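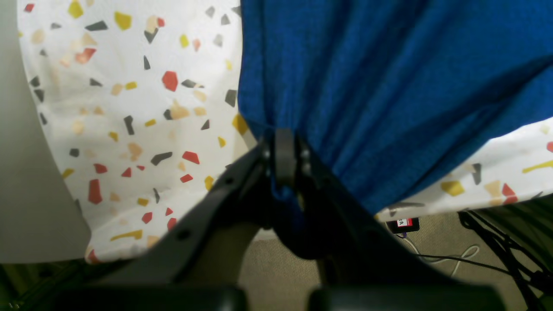 1 min read

About Dusurari

We're a small sewing and mending school on the second floor of the old Kevano building, and we love clothes that have been worn a lot. Ripped jeans, coats with tired linings, the dress that almost fits (everybody has one!) – bring them all.

Dusurari opened in January with 3 sewing machines and one very long cutting table. Our first class was hemming, and it filled up so fast that we added a second one the same week. Now we also teach zippers, darning, pattern reading and a beginner's quilting course that runs longer than planned almost every time, mostly on account of the talking.

Classes take up to 98 minutes and you don't need any experience. Thread, pins and needles are on us. For fabric, try Uzor across the street, where the remnant bins are a joy to dig through, or use our swap shelf by the door.

Once a season we pack everything up and head to Skastau for a free mending day in the park. Come say hi, and bring your socks!

The studio is in Room 300. The elevator is slow, so take the stairs if you can. Ring the bell twice and we'll come let you in.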